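Two Hands on the Job: The Dristus Gripper Kit

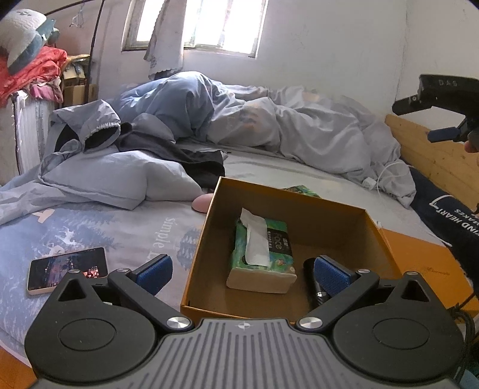
Blue textured pads at the box, with a second gripper held up behind.

Dristus sells its hand-held grippers in pairs, and a trial set rents for 388 dollars. Vaida Laur spent 20 days with one, mostly on bedroom tidying. Soft packs were easy to hold, she said. Bedding was slower — the pads kept pinching two layers.

"My wrists knew it after an hour," Laur said.

Spare pads cost 19 dollars a set. Orders placed now ship in December.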